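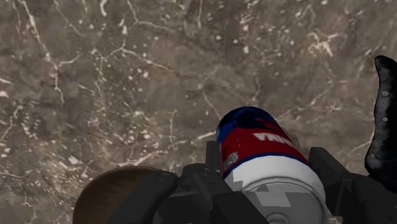
Red and navy can, stone benchtop.

My mum kept a pantry you could have lived out of for a month, and I seem to have inherited the habit without her sense of order. Last Friday I finally pulled the whole lot out (chickpeas behind the flour, three open bags of brown sugar, a jar of Dondach mustard older than my marriage) and had a proper think about what we eat through the week.

Marius Barbu, my neighbour over the back fence, reckons I should cook from the cupboard for all of February and buy only milk, bread and greens. He did it last summer and saved 400 dollars, which he then spent on a smoker, bless him. I'm giving it a go! So far we've had lentil soup, a tuna bake the kids were lukewarm about, and a very nice pasta with capers and the end of the parmesan.

I've also put a list inside the cupboard door, in pencil, and whoever finishes something is meant to cross it off. We'll see how long that lasts in this house.

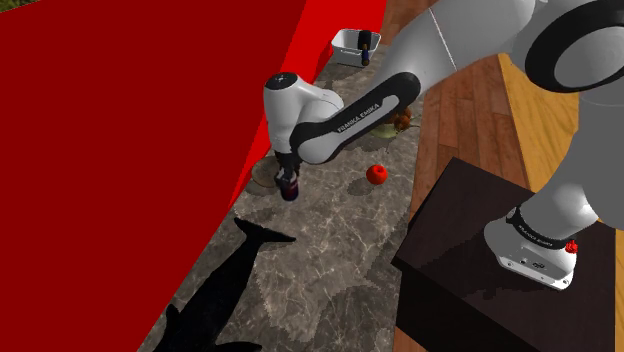
Tuna bake, the cupboard version

Boil 400 g of pasta until it still has some bite. Stir through two tins of tuna, a tin of corn and whatever white sauce you favour, then bake for 35 minutes. I put crushed cornflakes on top, as Mum did, and a good grind of pepper.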